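一台机械臂要花多少钱,得从桌子算起

2022年12月19日

去年这个时候,我还在给读者回信,劝大家别急着买机械臂。今年编辑部让我写一篇正经的采购稿子,我答应得很痛快,原因也简单:这一年里我跟着一家小公司从头到尾看了一遍预算是怎么做出来的,看他们怎么高兴、怎么发愁、怎么把一张表改了又改,心里攒了不少话,正愁没地方讲。

这家公司叫Tumance,做的是办公外设翻新。说得再直白一点,就是把企业淘汰下来的键盘、鼠标、扩展坞之类收回来,清洁、检测、换件、装盒,再卖给学校和小办公室。这门生意听起来不怎么起眼,可你真到他们那里待上一天,就会明白什么叫手上的功夫。一把键盘从箱子里拿出来,要看外壳、查键帽、逐键测试、擦拭、贴标,每一步都不难,难的是从早到晚都在做。老板娘跟我讲(她坚持不让我写名字,说写了亲戚要来打折),招人越来越不容易,来的年轻人干一两个月就想去干别的,她一点都不怪他们,换作是她二十岁的时候,她也坐不住。

于是就有了买设备的念头。

一张写得太漂亮的报价单

他们最早接触的是Lurari。这家的协作机械臂在小工厂圈子里口碑不错,销售也热情,演示视频拍得尤其好看。第一份报价单只有一页纸:一台臂,一个控制柜,一支末端夹爪,一天培训。数字后面跟着一句“开箱即用”。我记得当时会议室里的气氛,真的就像年底抽奖抽中了似的,有人已经在商量把机器放在窗边还是放在门口了。

我做这一行的报道有些年头,看见“开箱即用”四个字,多半会去倒一杯水,坐下来慢慢问。机器本身当然能开箱即用,通上电,它会动,会停,示教器上的菜单也都点得开。可Tumance要的是它把一把键盘从一个地方挪到另一个地方,翻过来,对准测试架,再放好。从“会动”到“会干这件事”,中间隔着的全是钱和时间,而这些钱和时间,报价单上往往一个字都没有。

后来他们请了一家集成商来看现场,名字叫Akolgo。来的工程师话不多,在车间里转了很久,摸了摸桌面,蹲下来看了看桌腿,又问地砖下面是什么。大家都有点莫名其妙,心想请你来看机械臂,你怎么看起家具来了。等他把清单发过来,我们才服气。他在Lurari那一页纸之外,另外列了8项,每一项单看都不吓人,加在一起就让老板娘半天没说话。

我把这8项按我自己的理解讲一讲,顺序跟他的不一样,是照着我们后来吵得多与少来排的。

先说桌子

桌子吵得最凶。Tumance原来用的桌子是从倒闭的培训班收来的,结实,便宜,人坐着干活一点问题都没有。机械臂可不管你便不便宜,它一加速一急停,桌子跟着晃,桌子一晃,相机看到的位置和夹爪到达的位置就对不上。人手会自己找补,机器找补起来就很费劲,得靠算法,靠标定,靠工程师一趟一趟地来,这些都比一张好桌子贵。

那么多好的桌子才算好?他们找了一家做工业家具的,叫Dalletti,样本厚得像本菜谱。里面有铝型材的,有铸铁平台的,还有带气浮减震的,价格一路往上走,越看越觉得自己原来那张桌子寒酸。Akolgo的工程师很实在,劝他们别看后半本。翻新键盘的活,精度要求没有那么高,夹爪抓偏一两毫米也能放得进测试架,只要在架子入口做个倒角导向就行。最后商量下来,固定机械臂的底座单独做,跟放键盘的台面分开,台面本身可以普通一些。臂归臂晃,桌归桌稳,这笔钱一下子省出来不少。

我特别想提醒读者的是台面的颜色和表面。这一条Lurari的销售从没提过,样本上也只写“多色可选”,像是给你挑窗帘用的。其实它跟视觉系统关系很大。光亮的台面会反光,灯一照,一大片白,相机就犯糊涂;深色台面配深色键盘,边缘不好找。浅色、哑光,是最省事的选择。Tumance收来的键盘里深色的居多,所以他们选浅色台面几乎没有争论。可是浅色也有浅色的麻烦,脏得快,蹭一道印子就很显眼,算法如果写得不够细心,会把印子也当成东西去理会。清洁的工时要记进每天的安排里,更换台面的费用要记进每年的预算里,这都是后来才补进表格的。

再说光

光是一件免费的东西,所以大家都不愿意为它花钱。靠窗的位置,上午亮,下午暗,冬天的太阳斜着进来,能一直照到屋子深处。人在这样的屋子里干活心情会很好,我自己就喜欢坐在窗边写稿。相机就没有这份闲情了,同一把键盘,上午看是一个样,下午看是另一个样。

解决的办法无非几种:装遮光帘,加固定光源,或者采集各种光线条件下的图像,让模型慢慢学会不在乎。头两种花在硬件上,后一种花在人工上。Tumance的预算表里最初只有遮光帘,写在“杂项”里头,跟拖把放在一行。我看到的时候笑了好一阵。后来他们把照明单独列了一栏,加了两条漫射灯,遮光帘也换成了厚一些的。老板娘说屋子里变得像摄影棚,员工倒是挺喜欢,说拍出来的午饭比以前好看。

夹爪和夹爪的兄弟姐妹

接下来是末端工具。一支夹爪能干几样活?这个问题一定要在付定金以前问清楚,而且要拿着你自己的货去问。

键盘是个很有意思的东西,又长又薄,重心不在手指方便捏的地方。全尺寸的带数字小键盘,右边多出一截,从中间夹,容易偏;从两头夹,行程又得足够大。有的键盘后沿有一道隆起,前低后高,平着夹下去,一边先碰到一边后碰到。还有些型号底壳边缘收得很窄,贴在桌面上几乎没有缝,手指头伸不进去。人会怎么办?人会随手一拨,让它探出桌边一点,再捏住。你看,我们自己每天做的动作,自己都没留意过,等到要教机器,才发现里面有这么多讲究。

Lurari标配的那支夹爪,行程够夹鼠标,够夹扩展坞,夹键盘只能夹短边的一个角,翻起来就晃悠。换大行程的要加钱,改用吸盘也要加钱,而且键帽中间凹下去,键与键之间又有缝,吸盘吸正面漏气,吸底面还得先翻过来,又绕回原处去了。试来试去,他们定了一支大行程的平行夹爪,配两副可以更换的手指,一副加了软垫,一副做得很薄,像铲子一样,专门对付贴着桌面的那一类。手指是耗材,软垫磨得尤其快,每个季度换一次,这也得进预算。

我顺便说一句,各位去看展会的时候,不妨在包里放一两件自己厂里的东西。展台上摆的积木、苹果、纸杯,都是机器人的老朋友了,它们熟得很。你把自己的货往台子上一放,销售的表情会告诉你很多事情。我带过一把旧键盘去,有家展台的工程师当场来了兴致,试了一个中午,没怎么成功,可他讲的那些难处,比宣传册有用得多!

安全,不能放到“以后再说”

协作机械臂可以跟人挨着工作,这句话传得太广,以至于好多人以为买了它就可以什么防护都不做。能不能挨着,要看整套系统:夹爪尖不尖,手里拿着什么,跑多快,旁边的人会不会把脸凑过去。Akolgo建议做一次正式的风险评估,费用列得清清楚楚。老板娘起初很心疼,觉得这是花钱买几页纸。后来她带着自己的外甥来参观,孩子十岁出头,手快得不得了,什么都想摸一下。第二天她就把评估那一行从“可选”挪到了“必须”。

评估做完,加了一台区域扫描仪,人走近了机器就减速,再近就停。这样一来又牵扯到产能,因为车间过道窄,大家来来去去,机器就老是慢吞吞的。于是又要调整布局,把过道让出来,把货架往后挪。你瞧,一个安全装置,最后落到了搬货架的人工上。预算就是这样一环扣着一环的,坐在办公室里填表格,怎么也填不到那一环去。

软件的钱像水电费

以前买设备,一次付清,顶多以后付维修费。现在不少软件是按年收的,视觉识别一份,远程诊断一份,数据存储再一份。头一年常常免费,或者打很低的折,签合同的时候人人高兴。到了第二年账单来了,才想起来当初没有问续费的价格。

Tumance这一点做得比我见过的许多大厂都好。负责财务的同事以前管过写字楼的物业,对“按月收”的东西天生警觉,她把每一份软件都列成三年来算,头一年写实际价格,后面写合同里承诺的价格,合同里没有承诺的,她就打电话去要,要不到就不签。她打电话的时候语气很柔和,可是一句都不让。我在旁边听着,觉得这份功夫比谈判课上教的都管用。

采集数据也是要花钱的。现在做抓取,很多时候要让人带着机器做一遍又一遍,把过程录下来,再拿去训练。录的人要付工资,录坏的要挑出来,挑的人也要付工资。货品一换,又要补录。键盘这个行当换得还算慢,样子差得也不算太大,可各家的高矮、弧度、颜色总有些出入,Tumance收货又没法挑,来什么是什么。他们最后给数据这一块留的钱,比照明和遮光帘加起来还多,我觉得留得对。

停工的那几天谁来付钱

这一项最容易漏。安装设备的时候,原来的生产线总要让一让。货架要挪,电要重新拉,网线要重新走,人要腾出来学习。Akolgo给的交货期是21周,听起来挺长,其实里面真正占着车间的日子并不多,大半时间在等零件、做夹具、在他们自己那边调试。可是占着车间的那几天,订单不会等你。

Tumance的淡季在四月,开学季的单子已经交完,企业换设备的高峰还没有来。他们就把进场时间定在那个时候,倒着往回推,推到哪一天必须付定金,哪一天必须把样品寄给集成商。推完以后把日子写在一张大纸上,贴在茶水间,谁去倒水都看得见。我觉得这个法子土,可真好使。好多公司的进度表做得很精致,存在某个文件夹里,一个月打开一次,打开的时候已经晚了。

留给意外的那一份

说到这里,该讲讲总数了。老板娘同意我把数字写出来,她说写出来别人少走弯路,也算积德。整个项目的预算是37万元,包括机械臂、底座、桌子、照明、夹爪和手指、安全、软件、数据、安装,外加一笔备用金。机械臂本身占的比例,比他们最初想象的小得多,连一半都不到。

备用金到底留多少,他们内部有过一番讨论。财务想少留,觉得放在那里就是有人会去花;车间想多留,觉得到时候再去申请太难看。最后的做法我很喜欢:钱留足,但是动用的时候要写一张小纸条,写明为什么事先没有想到。纸条交上来不追究谁,只是收在一个盒子里,下一回做预算的时候先把盒子倒出来看一遍。我问过她盒子里现在有什么,她说有一张写的是“插座在柱子背后”。

值不值得,怎么算

写采购的文章,总绕不开回本。销售喜欢拿最快的速度去乘最长的时间,算出来一个漂亮的产量,再除以人工。按Lurari给的节拍,一个班次最多能处理244把键盘。这个数我信,条件是键盘摆得端端正正,中间没有人走近,也没有一把是缺了脚垫的。真实的日子里总有这样那样的事情,所以财务做表的时候没有用这个数,她用的是车间组长凭感觉估的一个低得多的产量,再看这个项目还站不站得住。站得住,但是回本的时间比销售讲的长出一大截。

我很赞成这种做法,也愿意再啰嗦一句:回本期长一些,并不可怕,可怕的是你在签字的那天以为它很短。小公司的现金流经不起这种误会。Tumance还准备了一条退路,假如调试到约定的时间仍达不到验收标准,机械臂和底座可以折价由Akolgo收回去,折多少写在合同附件里。集成商肯签这一条,说明他们自己也有把握;不肯签,你至少知道了对方心里是怎么想的。

至于验收标准,我建议写得越家常越好。别写“识别率达到行业先进水平”这种话,谁也没法拿它去吵架。可以写:从我们自己的货里随便拿,由我们的人随便摆,斜着放,靠着桌边放,光线用车间当天的光线,机器要把它拿起来,放到指定的架子上,键帽不能掉,外壳不能有新的划痕。连续做多久,中间允许人帮几次,都写进去。这样的标准两边都看得懂,到了那一天,大家站在桌子旁边看就是了。

有读者来信问我,自己的厂子更小,连37万都拿不出来,是不是就跟这件事无缘了。我觉得倒也未必。可以租,可以跟集成商谈按件付费,也可以先不买臂,只把前面的功课做起来:把桌子换成稳的,把光弄匀,把货品来的方式理顺,把每个工位到底在做什么动作记下来。这些事情哪怕最后不上机器,人干起来也会舒服许多。Tumance换了灯和台面以后,还没有等到机械臂进门,检测的同事就说眼睛没那么累了,下班回家还能看两集电视剧。

我在他们那里看样品测试的时候,最喜欢站着看的还是键盘这一类。鼠标小巧,扩展坞方方正正,都好说话,唯独键盘铺开来那么长一条,放在台面上安安静静的,谁都认得它,谁都用过它,可是要教一台机器恰当地对待它,得从夹哪里想起,想到它离桌边有多远,想到数字键那一头是不是够得着。

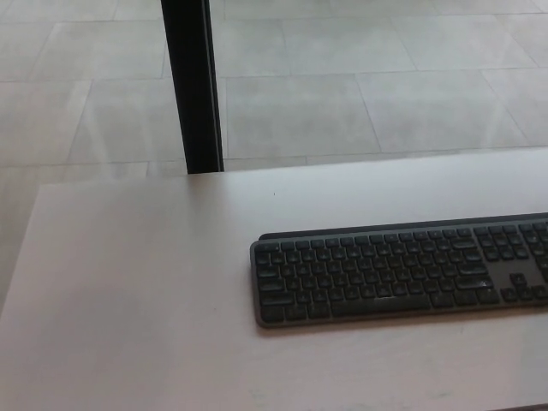
所以做预算的时候,我总劝人家先挑一件最难伺候的货,把它从进门到出门的每一步都写下来,每一步后面跟上要用的东西和要花的钱。写完这一件,其余的货往往只要在上面改几行。Tumance挑的就是全尺寸键盘,表格的第一行是“拆箱后放到台面上”,后面跟着的费用是台面、灯、还有一小笔清洁布的钱。清洁布那一格原来填得太少,前几天财务又把它往上调了一点,从备用金里出的,小纸条已经放进盒子里了。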